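Teaching the arms to tidy up (week 3)
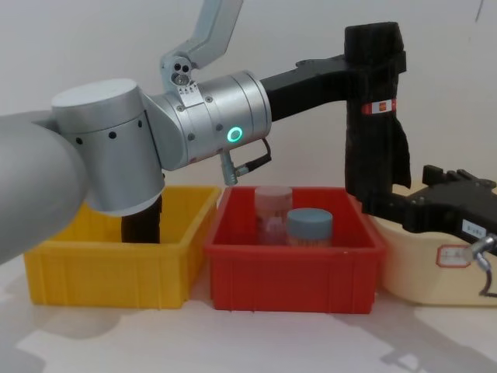 Yellow bin, red bin, cream tub, and a gripper down in the yellow one.

So the sorting project has finally got as far as proper bins! If you've been following along you'll know I spent most of last month fiddling with wooden blocks on a bare table, which was fine for getting the two arms to stop barging into each other but got very boring very quickly. Gemma Fontana, who has the bench next to mine at the Gittins workshop, said I should try something with sides, and she was right, it's a completely different job.

The trouble with a bin is the rim. Coming straight down is easy enough, but the gripper is wider than you think once it's open, and I kept clipping the edge and shoving the whole bin along the table. I've ended up making the arm stop well above the rim, line up, then go down slowly – very dull to watch, much kinder to the plastic.

The jars in the red bin are my test pieces. There's a tall pinkish one and a shorter one with a blue-grey lid, and I picked them because they need different heights and I wanted to stop cheating with one fixed number for everything. The tall one is fine. The short one I'm still getting wrong more than I'd like (13 misses on 3rd February, I wrote them all down in a sulk).

Next on the list is the cable under the wrist. It hangs down in a loop and I don't love how near it gets to the bins, so I'm going to try a couple of those stretchy cable wraps, or possibly just tape. Evelien Lambrechts reckons I should re-route the lot and do it properly. She's probably right too, but that's a whole afternoon and I want to get the short jar sorted first.

If anyone has a good way of measuring rim height without getting a ruler out every time, please leave a comment, I'm all ears!

We use cookies to remember your preferences and see which posts get read. By carrying on you agree to our use of cookies. Accept Manage settings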